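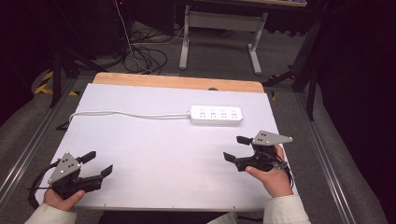 Damián Ventura

Grippers in both hands, cables out the back, power strip on the table. The white top gives us a clean background and the wooden strip along the far edge gives people a line to work up to.

Gallery: Planning the second hand-held station at Grustden

We are buying a second station for the Erdős project this fall and the order has to be in by the end of September. Several people in the other building asked what the money is for, and a few asked why a table and a pair of grippers can't be put together from what is already in the storeroom. Some of it can. This page covers what we use now, what we want to buy and what we decided to leave out.

The budget for the station is $3,009. The odd nine dollars is left over from the spring order and purchasing rolled it forward, so it stays in. The number has to cover the grippers, mounting hardware, cables, floor work and spares. It does not cover the computer, which comes out of a different line, or anybody's time.

Most of the money goes to the grippers. We asked for quotes from two suppliers, Lular and Viltden. Lular sells the pair complete, with fingers fitted and cables included. Viltden sells the bodies and lets you pick the fingers and pads separately. Viltden came in $300 lower on the first sheet. Once we added two sets of fingers, the cables and shipping in two boxes, most of that difference was gone. Lular also had the shorter lead time. We are going with Lular for the grippers and will probably still buy pads from Viltden, who will sell them loose in small bags.

If you are comparing quotes for this kind of thing, ask both suppliers for the same list in the same order. Ours came back in two different layouts and it took a whole Thursday to line them up. Ask whether the plate on top is included. Ask how long the cable is, and whether it can be replaced without opening the body. Lular answered all of that in one email. Viltden needed two, but the answers were clear.

Cables are the item people leave out of a budget. We set aside $400 for them this time, including the covers and clips to get them off the floor. Behind the present table they lie in a tangle on the carpet, and a new station next to it would double the tangle. The plan is one covered run along the floor, from the table to the equipment cabinet, with nothing crossing the place where people walk. Whatever is left of the $400 goes to spare gripper cables. A cable that trails past your wrist while you work gets bent in the same place again and again, and I would like one spare on the shelf for each side.

The table itself we are not buying. There is a top in the storeroom that can be painted white, and the shop can cut a strip for the far edge. Please don't put a glossy finish on it. We looked at a gloss sample under the lights and sent it back. Aluminum rails we do have to order, two lengths, cut by the supplier. Cutting them here would save a little and cost a morning, and the ends never come out square on our saw.

Lead time is 30 days for the grippers and shorter for everything else. I want the rails and the floor covers here first. There is no sense in having grippers in a box while the table is still in pieces – we did it that way the first time and the box got moved twice before anyone opened it.

Next is the gap between the two fingers, with the power strip and its white cable farther back on the table. The pads on the inner faces have slightly ragged lower edges.

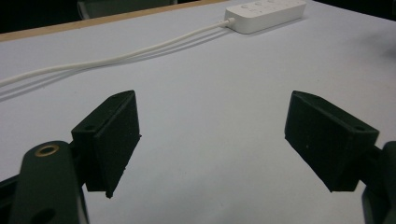

Pads are a consumable and should be budgeted as one. On the first station they were treated as part of the gripper, so there was no line for them, and every replacement went through as a small separate order with its own form. For the second station we are putting in one order for pads at the start, enough for both tables, and charging it to the project. Same size for both. If the Viltden pads fit the Lular fingers as well as the drawing says they do, that settles it. If they don't, Lular sells its own at a higher price and we will take fewer of them.

The spare parts list, as it stands:

One full set of fingers, left and right.
Pads for both stations.
One spare cable per side.
Screws for the plates and the arms, in one bag, labeled.

I have left out a third gripper. It was on the early list as a backup and it took up too much of the total for something that would sit in a drawer. A set of fingers covers the parts most likely to wear, and if a body fails we can share the first station for a few days. The people running the sessions were asked and can live with that.

Also left out: a height-adjustable table frame. It would be useful and I would like one. The quote alone would have pushed us past the budget, and the fixed frame is good enough for now. We may ask again in the spring.

Objects for the table cost very little and come out of petty cash. Power strips, small boxes, kitchen items, things with a cord. Keep the receipt and write the project name on it. Please buy plain ones in more than one color if the store has them, and check with me before ordering anything larger than the table can comfortably take.

Two things are still open. The first is whether purchasing will accept a split order, grippers from one supplier and pads from the other, under a single request. I have asked. The second is the floor covers, which come in gray or black. Gray would match the carpet. Black is in stock.

Changes to the list should reach me before the order goes in. After that they wait for the next round.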